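Coffee corner opens at the Liria reading room

The Liria reading room has had books, armchairs and a very good radiator for as long as most of us can remember, and since the start of October it has had coffee too. The new corner opens at 4 in the afternoon and stays open until the lights go down, and if the first couple of weeks are anything to go by, people have been waiting for it!

The corner sits between the magazine racks and the side door, where the old card catalog used to be. The catalog went upstairs (it is safe, for those who have asked, and it still has its cards in it), and the space it left was just wide enough for a counter, a sink and a shelf of mugs. Most of the mugs came from neighbors on Callix Street, so hardly any two match, and regulars have already begun to pick favorites.

Paying for it all took a while. The autumn book sale brought in $500, and a soup supper in the back hall added another $221, with a lot of bowls to wash afterward. The bakery at Ban sends over 40 rolls each afternoon, some plain and some with cardamom, and the cardamom ones go first - so come early if you have your heart set on one.

Regulars have been glad to find that the room is still a quiet one. The grinding is done before the doors open, and cups are welcome at the long tables as long as they stay away from the atlases and the local history boxes, which are old and do not forgive spills.

The big machine on the counter is dark gray, smooth and a little glossy, with a rounded belly that catches the light. A bright metal band shows at the top of one dark cylindrical piece below it, and the whole thing looks rather grand next to our secondhand shelves.
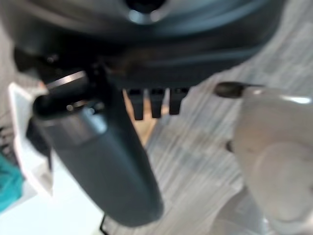
Hours and what to bring

Doors open at 4. Coffee and tea are pay-what-you-like, and the jar is by the sink. Spare mugs and teaspoons are always welcome, and so are board games for the Orkis table by the window, where one very long game of checkers is still going on.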